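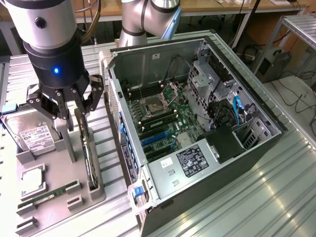

Jucélia wants it noted that the second loaf was better than the first and that I'm being stubborn about the salt. Fine, noted! She also thinks the rye should go in cooler, and she may well be right, but I had already mixed the levain by the time she told me, so that'll be for the next round.

September 2021, starter notes, continued

Where we were: the old starter (the one from Malero, which has been living in the door of the fridge since June) had gone sluggish. It would rise, sort of, then sit there with a gray liquid on top and smell like nail polish. I poured off the liquid, kept a spoonful and threw the rest in the compost. Fed it equal weights of flour and water, twice a day, half whole rye and half white. On day three it did nothing and I got gloomy. On day four it doubled before lunch and I went around telling everybody.

The flour is the Vasconcelos stone-ground again. It drinks more water than the Sinden and it drinks it slowly, so the dough feels much too stiff at first and then loosens up if you leave it alone. I keep forgetting this. I forgot it this time too and added a splash, and ended up with something I had to pour more than shape. Ragnheiður looked in the bowl and asked if it was soup.

What went in, loaf two:
800 g Vasconcelos white
115 g rye
213 g levain
600 g water, plus the splash (not measured, sorry)
11 g salt

Yes, 11. I know that's low. Jucélia says it tastes flat and that the dough ran away from me partly on account of it, less salt meaning everything ferments faster. I like it that way with salty butter. But I'd like to know whether she's right about the speed, so next time I'll make the full batch with 18 and keep everything else the same – same bowl, same shelf, same flour.

Mixed flour and water, left it an hour, then levain, then salt. Four rounds of folds, half an hour apart. By the third it had some strength and was coming away from the sides. By the fourth it was lovely and I should have stopped worrying and shaped it. Instead I went off to answer the phone and it got another hour and a half in a warm kitchen, which was too much. Big floppy bubbles on top, and it spread the minute I turned it out.

Cold overnight in the basket. This saved it, I think. Straight from the fridge it held its shape long enough to score, and the blade went through cleanly for once (new blade! change them more often!).

Baked in the heavy pot, lid on for 25 minutes, lid off for 20. Good dark crust, almost too dark on the bottom. I've started putting a baking tray on the rack underneath to shield it but I had it one rack too low. Flatter than I wanted, crumb open near the top and tight along the base. Tasted great. Sour at the end, a bit nutty from the rye. Ragnheiður had three slices and took the heel home, soup comments withdrawn.

Loaf one, for the record, was the Sinden flour, same weights, no splash. Neater to look at and pretty dull to eat. I can't tell how much of that was flour and how much was the starter still waking up, since I made it a day earlier. Bad planning on my part – should have baked them side by side.

For next time:
Both flours on the same day, starter fed at the same hour.
Salt at 18.
Cooler water for the rye, per Jucélia.
Set a timer for the end of bulk and take it with me to the phone.
Ask at Staltenier whether they still sell the small oval baskets, mine is shedding bits of cane into the crust.

Starter is back in the fridge, fed, lid loose. Please don't tighten it.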